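Let's Lay the Table!
Momness Kids: How Things Work At Home
By Ro-un Ko
12/15/22

Dinner is nearly ready, something smells wonderful, and a grown-up calls out, "Can somebody lay the table, please?" That could be you! Laying the table is a bit like putting together a puzzle, except that you get to eat at the end of it. Every piece has a place, and once you know the places you can do it in any house in the world.

Start with what goes at the bottom. A mat or a tray marks out one person's space, like a little island on the table. It catches crumbs and drips (hooray!) and it tells everyone where to sit. Then the plate goes in the middle of the island, with room left all the way round.

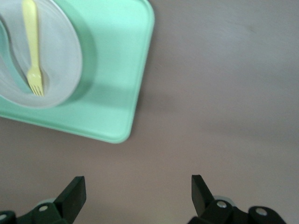

Now for the cutlery. Knives, forks and spoons are all tools, and each one has its own job. Forks are the newcomers! People have been using spoons and knives for many thousands of years, but 1000 years ago hardly anybody in Europe ate with a fork. They used their fingers, a spoon and a bit of bread. When forks did arrive, lots of people thought they were terribly silly.

The pointy parts of a fork are called tines (say it like "lines" with a T). The gaps between them let runny sauce drip through, so a fork is brilliant for pasta and hopeless for soup.

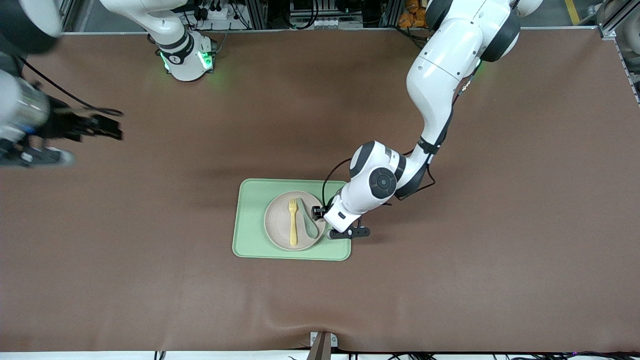 Spoons are for everything a fork can't hold. The round, hollow part is called the bowl, and that is just what it is, a tiny bowl on a stick! Soup, yoghurt, custard and peas all sit happily inside it. If you're having a meal that needs both tools, you can rest them together on the plate, with the yellow fork up the middle and the dark spoon slanting beside it, and carry on from there. At a grand dinner the fork goes to the left of the plate and the knife and spoon go to the right. At my house in Nollbridge we only bother with that on birthdays.

What about the plate? Run a clean finger round the edge and you'll feel the rim. It gives you somewhere to put your thumbs when you carry it, and it helps to stop your gravy from escaping.

Try it yourself!

Wash your hands first. Put down a mat for each person, then the plates, then the cutlery, then the cups. Hold forks and spoons by their handles, so your fingers stay off the parts that go in people's mouths. Ask a grown-up to bring any sharp knives.

My nephew is 7 and he likes to draw a name card for everybody, including the cat. You could do that too!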